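3.2 Bowls and the shared table

Of the 194 households in the Undden survey, a good many told us that they no longer own a matching set of anything, and we came to enjoy these answers very much. Bowls, above all, seem to drift in from everywhere — a takeout order, a wedding gift, a neighbor who never asked for hers back — and they settle down together on the same table without any fuss.

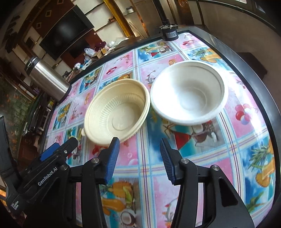 Figure 6. Two bowls on a printed tablecloth.

What people count as "good enough for company" was the question that started this part of our work, and the answers were kinder than we had expected. Most people we talked with drew no firm line between the disposable and the lasting. A cream-yellow disposable bowl may sit right up against a larger white one, as in Figure 6, and several families told us they would happily serve soup in either. The tablecloth, with its plaid bands and its red cocktail beside a halved coconut, belongs to the same easygoing way of setting a table, and we return to printed cloths in the next section.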